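Cotine
Menu
Home Recaps Theories Podcast About Us Contact

About Us

Cotine is a TV fan site. Recaps, theories, cast news, a lot of arguing about finales. We started in July on a free blog with one post, a 900-word complaint about the second season of Brullcombe, and people wrote back. So we wrote another one.

If you got here looking for spoilers, they're in the Theories section and they are marked. Please read the mark before you click. We get emails.

What we cover

Mostly drama series, the long kind. Fantasy, crime, anything with a family tree you have to draw on paper. Brullcombe is still the big one for us. Fenau is catching up fast, and if season 3 sticks the landing it may overtake. We also do a bit of sci-fi when someone on the team can't be talked out of it.

No reality shows. No award show red carpets. Nothing against them, just not enough hours.

Movies only if they spin off from a show we already cover. The Jeon movie counts. Yes we know it's technically a prequel. Comments on that post are closed and they're staying closed.

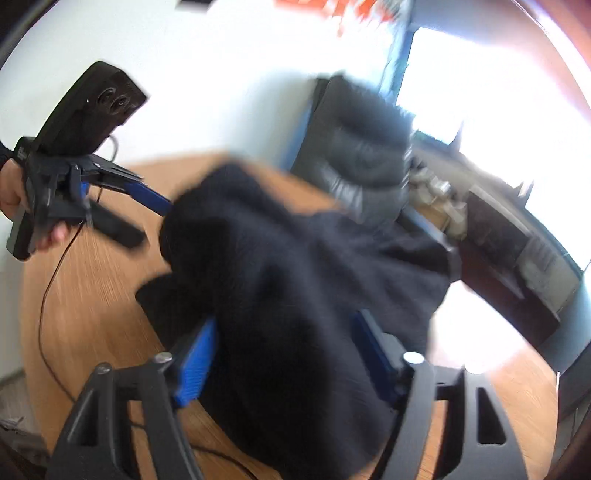 How recaps work

Recap goes up the morning after an episode airs. Sometimes that slips to lunch. One person watches live and takes notes, another person watches again and fixes the names, because there are always names. Then it gets a read for spoilers from the books, and then it's up.

We don't recap from screeners. Tried it for 2 episodes of Fenau, and the cut that aired had a different last scene, so the whole recap was wrong and stayed wrong till somebody in Ohio told us. Never again.

Grades: we don't do stars. We used to do letter grades and took them off, people only read the grade. Now there's a line at the bottom that says whether the episode is worth a rewatch. That's it.

Theories and leaks

Anybody can send a theory. Keep it under 400 words if you can. Tell us which episode you're working from and put the timestamp in if there is one, it saves us hunting. We'll publish theories we think are flat out wrong as long as they're fun to read. The one about the lighthouse keeper being two different people was wrong and it's still our most shared post.

Leaks are a different thing. We don't post stolen scripts and we don't post set photos of people's private stuff. If a studio put it out, or somebody shot it from a public street and it's already everywhere, we might talk about it. With a warning on top.

If we get something wrong it gets a correction at the top of the post with the old wording left in. We don't quietly swap it.

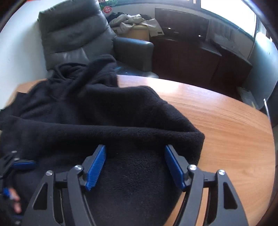
Black fleece on the table.

Who we are

Hnat Tkachuk runs the site. Wrote that first Brullcombe post, does most of the recaps, answers most of the mail. Worked in a video rental store until there wasn't one. Favorite episode of anything: the Brullcombe one in the snow, where nobody gets to leave the inn. Will defend the pacing to anyone.

The rest of us are part time and write under the site name. Day jobs, kids, one night shift. If you see a recap signed "Cotine staff" it's one of us and we probably wrote it on the couch at midnight. Typos are ours, send them in and we'll fix them when we get a minute.

Recaps & Theories Desk

That's the part of Cotine this page belongs to, wait, scratch that, the podcast people have their own About page now. Link's in the menu.

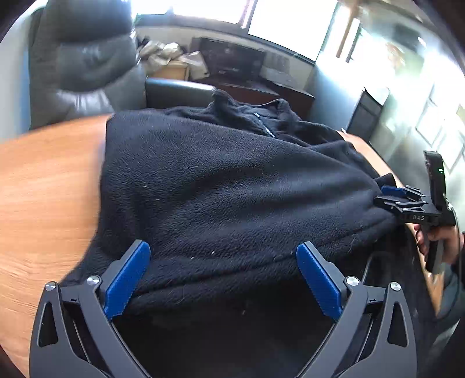 Cotine / Recaps & Theories Desk

The desk handles everything written. Episode recaps, the theory mailbag, cast and renewal news, the Sunday long read when there is one. Podcast questions go to the podcast, we can't get you on the show and we don't know when teh next one is.

Comments

Open on most posts. Be decent. Book readers, keep book stuff in the book thread, even if you think everyone knows by now. They don't. First slip we delete the comment, second one you're out for the season.

Disagree with a recap all you like. We read them. Hnat changed his mind about the Fenau wedding episode over one long comment and rewrote half the post, with the correction note up top like always.

How we pay for it

Ads on the side, and a tip jar. Covers hosting and the streaming bills, most months. Nobody gets to see a recap before it's up, and we don't take money for coverage. If a post is sponsored it'll say so in the first line. So far there haven't been any.

Write for us

Sometimes open. Right now we need someone for Jeon who has seen all of it and doesn't mind a late night. Send one sample recap, any show, any episode. No resume needed. Please don't send us a full episode guide you did for another site, we can't run it.

Contact

Use the form. Pick the right subject line or it ends up in with the theories, and the theory pile is deep. Replies take around 3 days, longer in finale weeks. Press and studio people, same form, pick Press.

Page last updated 6 October 2020

Home | Recaps | Theories | Podcast | About Us | Contact | Privacy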